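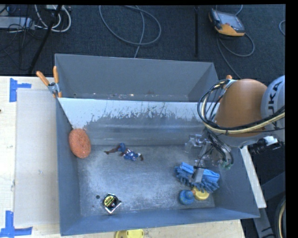 Sponge and action figure in the grey bin

Woodlands & Trees > Felling, thinning and replanting > Community-owned land

Posted in October by Berenice Sandoval

Our camp trust wants to thin the wood – how do we tell a proper thinning plan from a timber sale?

Hello all! I've been reading this board for ages and finally have something to ask. I help with the children's camp at Clotness, where we have a long strip of mixed wood running down from the cabins to the burn. It's mostly spruce planted in the seventies, with a lovely ragged edge of old oak and birch that the kids build dens in every summer.

The trust that owns the land has had a plan drawn up by a firm called Heteck. It proposes thinning the spruce in two blocks and selling the timber, with the money going towards new cabin roofs. The figure in the summary is 1560 trees, which made quite a few parents gasp when it was read out at the meeting. The trust says the wood is overcrowded and would be healthier for it. I can well believe that (it's pitch dark in there in places and nothing grows on the floor) but the oak edge is shown in the same colour as the spruce on the map, and I can't find anything in the text that says those trees are staying.

I'm not against felling at all. I love the idea of more light in there, and the roofs really do leak! I'd just like to go to the next meeting on Friday with sensible things to ask instead of a general worry. What should be in a plan like this? Is 1560 a lot? And is there any way of getting the old trees protected in writing before a contract gets signed?

We'd also love the children to be involved somehow, if anybody has done that and lived to tell the tale.

Thank you so much in advance, this board is a treasure.

Jaqueline Esquivel

Oh, what a good thing to be asking about, and what a good time to ask it, with nothing signed! I was on the other side of this for a while, helping our village wood get through its first thinning, and I came out of it completely in love with the whole business.

First, the number. A count of trees on its own tells you very little. In a crowded spruce stand 1560 stems could be a light thinning over a big area or very nearly a clear fell over a small one. Ask for the area of each block in hectares, how many trees are standing there now, and how many will be left afterwards. If Heteck measured sample plots they'll have all of that already and it should take them an afternoon to send over. If they can't produce it, I'd want to know where 1560 came from.

Then ask which trees are going. There's a big difference between taking out the thin, crooked and crowded ones so the best can fill out, and taking the fattest because they fetch the most. Both get called thinning. The sizes of the trees in the sale list will give it away – if the average tree being sold is bigger than the average tree in the wood, somebody is creaming off the good ones.

For the oaks, get them on the map as a separate area, in a different colour, with a line in the contract saying no felling and no machines inside it. The machines matter more than people think! Ours never touched a single old tree with a saw, but a forwarder was driven back and forth over the roots of two big beeches in a wet spell and they've looked poorly ever since. Ask where the extraction routes go and where the timber will be stacked. Ask too what happens if it rains for a fortnight, and who has the power to stop the work.

Do check the permissions as well. A job this size will very likely need a felling licence or an approved plan, and there may be rules about nesting birds and squirrels and how close you can work to the burn. The rules differ from one part of the country to another, so ring the forestry office for your area. The woman I spoke to at ours was brilliant and stayed on the phone for ages.

One warning, which I hope you'll take kindly. Spruce on a wet or exposed slope can blow over after it's been opened up, especially if it has gone a long time without thinning. Ask whether they've looked at the wind risk. It might be that two lighter thinnings, five years apart, would suit your wood better than one heavy one, even though the roofs would have to wait for part of the money.

And yes, involve the children! Ours tied ribbons round the trees they wanted kept, and the forester walked round with them and talked about each one. They lost a couple of arguments and won most of them. Afterwards they came back every spring to see what had come up in the light – foxgloves first, masses of them, then brambles, then little rowans all over the place. It was the best thing we did.

Let us know how Friday goes, I'm dying to hear.

Lemma

depends what the contract says. read that, not the summary. get a second quote for the timber too, ours was a fair bit higher

Flarnine

Agree with Jaqueline about the map. I'd add, ask for the trees to be marked with paint before anyone signs, then go for a walk with the plan in your hand. Half a day in the wood with the forester will clear up more than three meetings in the hall. Take wellies and take a couple of the parents who gasped.

Also ask whether the roof money is the gross figure or what's left after harvesting, haulage and mending the track. We got caught out by the track.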